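Flilport returns for a second series this autumn

All seven episodes of the island crime drama arrive together in November, only on Zesia

I'm going to try very hard not to use the word "thrilled" in this, but you'll have to forgive me if I slip, as I've been sitting on this news since the spring and I'm fit to burst. Flilport is coming back! Same harbour, same dreadful weather, same detective in the same awful green coat.

If you missed the first series (where were you?), it followed Inspector Grímsdóttir as she was packed off to a fishing town to close one small smuggling case and ended up pulling the whole place apart. It took 19 weeks to film and I think I was rained on for most of them.

Series two picks up five months later. The Peltlow brothers are out on bail, the ferry company has a new owner with very deep pockets, and Grímsdóttir has been told in no uncertain terms to leave it all alone. She doesn't, of course. I've seen the first five episodes and I had to get up and walk round the kitchen after the fourth.

What's different this time

We've got longer episodes, for a start, and far more of the town itself. A lot of you wrote in to ask for more of the lighthouse family, so they've got a proper storyline of their own. There are 269 speaking parts across the series, so if you live anywhere near our harbour you'll probably spot your postman.

The music is new as well, all recorded live in the old net loft, creaks included.

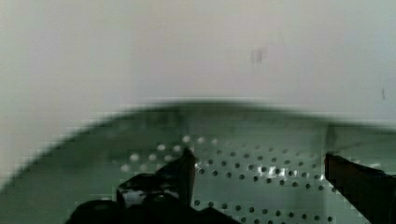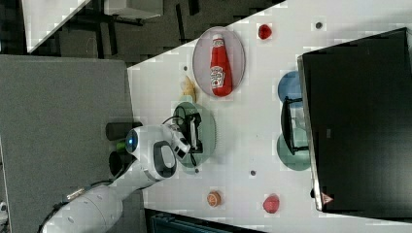
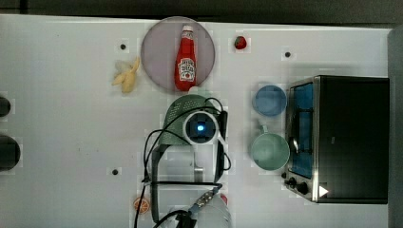

How to watch

The whole lot lands on Zesia on a Friday in November, from 7 in the evening, and subscribers can watch it at no extra cost. Series one is there now if you'd like to catch up first, and I'd say do, because we don't hang about explaining who everybody is.

Press previews

Reviewers can ask for the first two episodes through the Zesia press desk. Please keep the end of episode two to yourselves until everyone's had a chance to see it. I mean it!

Ends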